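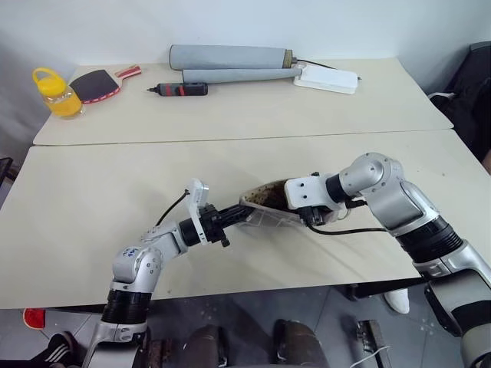
Ticket 423 -- Second gripper set, dual-arm station
Status: waiting on purchasing
Opened by: lab operations

Problem: We only have one pair of grippers for this station. When either side needs service, both arms sit idle until it comes back. Two-handed holds like the clear plastic piece can't be run with one arm.

Update, June: Got quotes. Mitura wants $2,229 for a matched pair with mounting plates. Vitale will sell a single for $994, no plate, and the cable is extra. Asked Vitale if their single bolts up to our existing wrist. No answer yet.

Update: Vitale replied. It fits, but needs an adapter they don't stock. Ultia makes one, lead time over 2 months. That rules it out for this quarter.

Update: Purchasing asked if we could rent from Findow instead. Checked. Findow rents whole arms only.

Update, 3:40 pm: Recommending the Mitura pair. It is above the small-equipment limit, so it needs a capital request. Form attached. Please charge it to the station budget and leave the spare cable line alone -- we still need that for the left side.

Next step: purchasing to confirm the quote is still good. Keep this ticket open until a PO number is added.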